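Topics: Home energy, Tenants' notices

Wivura Housing Association will begin its winter draught-proofing programme in November. The work covers 306 homes on the Paiva estate. Details for residents follow in this thread.

2/ Fitters will seal gaps at external doors, loft hatches and window frames. Each visit takes almost 2 hours. An adult must be at home throughout.

3/ Please clear window sills before the visit and take down any blinds. Curtains may stay up.

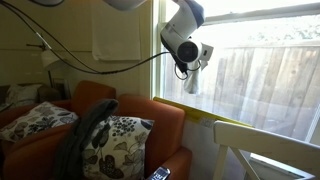

4/ Trickle vents will not be sealed. Residents are asked to keep them open during the winter, particularly in kitchens and bathrooms, to limit damp and mould.

5/ Appointment letters are being sent out block by block. To change a time, telephone the repairs line before 9 am on the day. Saturday visits are available on request.

6/ There is no charge to tenants. Leaseholders should write to Riet Van Rooij, Home Energy Manager, before agreeing to any work.

Last updated: November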